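Part 3: Getting an old phone ready to live on the kitchen counter

If you've come straight from Part 2, you already have the Itivetti timer and recipe app account set up and you're ready to give it a screen of its own. I use an old phone for this. Mine spent ages in a drawer, and I bet you have one too! A phone with a few scratches is fine, but please don't use one with a swollen back or cracked glass.

Set aside an evening for it. Most of that is waiting for downloads, so you can cook dinner in between.

What you need
The old phone and its charging cable
A soft dry cloth (the kind that comes with glasses is great)
A wooden toothpick
A stand - I use the small Platell one, but anything that leans the phone back a little will do
Your Wi-Fi password, which you will not remember, so go find it now

Cleaning the phone

1. Turn the phone off all the way. Hold the power button until you get the shutdown choice, and don't settle for just putting the screen to sleep.

2. Unplug it and take off the case. Cases collect an amazing amount of crumbs around the corners.

3. Lay it face-up on a hard, flat surface and blow off any loose dust before you wipe anything. Grit under a cloth is how you get new scratches to go with the old ones.

4. Wipe the glass from top to bottom with the dry cloth. If the smudges won't budge, dampen one corner of the cloth with plain water, wring it out well and go again.

Caution: No window spray, no vinegar, no kitchen degreaser. I ruined the coating on a tablet that way, and it has looked greasy ever since.

It's easiest to see what you've missed with the screen off and some daylight coming in from the side. Tip your head until the light slides across the glass and every fingerprint shows up.

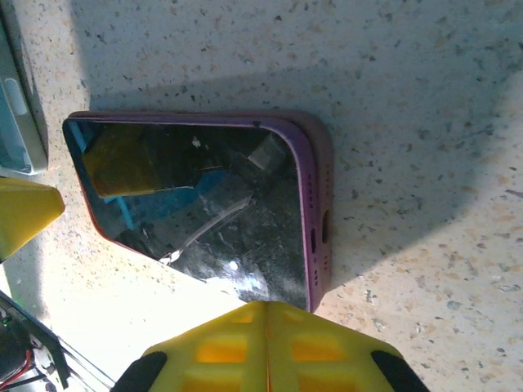

5. Now do the bottom edge. Lint packs itself into the charging port over the years, and a plug that only goes in halfway will charge one minute and stop the next. Work the toothpick in gently along one wall of the port and lift the fluff out toward you. Never use a pin or a paper clip.

6. Brush the speaker holes with a dry, soft toothbrush, holding the phone so the holes face down. You want to hear that timer over a frying pan!

Note: If you dampened the cloth in step 4, leave the phone alone for 23 minutes before you plug it in. (That's one episode of the show I watch. It works for me.)

Clearing it out

7. Charge the phone to full, turn it on and copy off anything you care about. I found 1,954 photos on mine and 303 of them were of the same lasagna experiment, so allow some time for this step - you will get distracted.

8. Sign out of every account, then run the factory reset from the settings menu.

9. Set it up fresh, join your Wi-Fi and install Itivetti. Skip everything else it offers you.

Picking a spot

10. Choose a place away from the sink and the stove, within reach of an outlet. Keep it out of direct sun too. Watch the counter through one whole day before you decide, as a shady corner at breakfast can be blazing by mid-afternoon. In July I had to move mine twice.

11. Put the phone in the stand, run the cable behind it and set the brightness to about the middle of the slider.

Caution: If the phone ever feels hot to the touch, unplug it and move it somewhere cool. Don't put it in the fridge.

Part 4 covers adding your recipes and setting more than one timer at once.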